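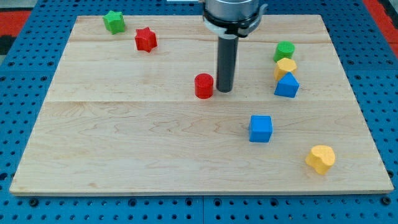 Finishing a maple cutting board, oil or wax?

jogi_urmas
15/01/2022
Mineral oil only. Two coats, wait 30 minutes, wipe. Mine gets oiled again every August.

groltham39
Oil alone washes out too fast. I melt beeswax into it, one part to four.

liga_b
Wax felt sticky on mine even after buffing.

groltham39
Then you put on too much.

liga_b
Maybe. I used a teaspoon on a 13 inch board.

jogi_urmas
Sand to 220 first, whichever you pick. Wipe with a damp cloth and sand again once it dries.

liga_b
OK, will try oil this weekend.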